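Accueil > Bijouterie > Entretien et outillage > Essais

Bac à ultrasons Skoria pour bijoux en argent : essai sur deux mois

J'utilise le Skoria pour nettoyer des pièces en argent 925, anciennes et récentes, avant photographie et mise en vente : chaînes, pendentifs ajourés, bagues à chaton, quelques broches. Modèle testé : cuve de 1000 ml, deux programmes, panier plastique, couvercle transparent. Acheté chez Burkora, sans remise.

La cuve est emboutie d'une seule pièce, sans soudure apparente. Les angles sont arrondis et le fond ne retient pas les résidus. Le cordon, trop court, impose de travailler près d'une prise. La minuterie monte par paliers, et le palier le plus long est de 300 secondes. 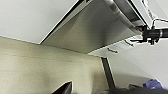 Le point à surveiller est l'état de surface avant traitement. Une pièce polie miroir et une pièce brossée ne réagissent pas de la même façon au bain : sur la première, le moindre voile se voit ; sur la seconde, il se perd dans le grain. Le métal donne la même lecture, avec un panneau brossé qui passe de l'argenté pâle au gris plus sombre et une pièce courbe polie qui renvoie des reflets vifs et des bandes foncées. Il faut donc contrôler une bague polie sous deux incidences de lumière avant de la déclarer propre.

Résultats par type de pièce. Chaînes forçat et gourmette : très bons, la crasse grise entre les maillons part au premier cycle. Pendentifs ajourés : bons, à condition de les suspendre. Posés au fond du panier, ils marquent. Bagues à chaton fermé : corrects, avec un rinçage long. Pierres collées, opales, turquoises, perles : à exclure. La notice le mentionne en petits caractères, page 20.

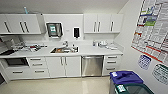
Coin cuisine, placards blancs et distributeur d'essuie-mains.

Le bac ne retire pas l'oxydation. Un sulfure installé dans un creux y reste, et c'est souhaitable sur une pièce patinée volontairement. J'ai passé trois cycles sur un bracelet gravé à fond noirci sans perte visible de contraste. Pour désoxyder, il faut un bain séparé ou une pâte. J'emploie la pâte Irnano, peu abrasive, appliquée au coton puis rincée à l'eau déminéralisée. À ne pas utiliser sur du plaqué mince.

Le bruit est le défaut principal. Le sifflement est aigu et traverse une porte fermée. Couvercle en place, la gêne diminue un peu. Le modèle Karpenko, que j'avais auparavant, était plus discret mais chauffait son socle après quelques cycles successifs. Le Skoria s'arrête de lui-même dans ce cas et impose une pause.

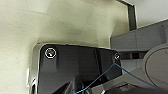 Boîtier noir brillant, liseré argenté, deux vis sur le dessus.

Consommables : eau déminéralisée, une goutte de détergent neutre, rien d'autre. Le concentré vendu avec l'appareil mousse trop et laisse un film sur les surfaces polies. Je l'ai abandonné dès la première semaine. Le panier raye l'argent fin s'il est surchargé ; un fond de toile synthétique règle la question.

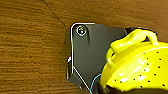
Bois brun à grain fin et plaque gris foncé.

Prix payé : 57 euros. Pour un particulier qui entretient quelques bijoux, une cuvette et une brosse douce suffisent. Pour un vendeur qui traite des lots de chaînes, l'achat se justifie. Je referai un point en septembre sur la tenue du transducteur.

Note : 7/10.

12 commentaires | 4 partages

Contact | Mentions légales | Tous droits réservés | Haut de page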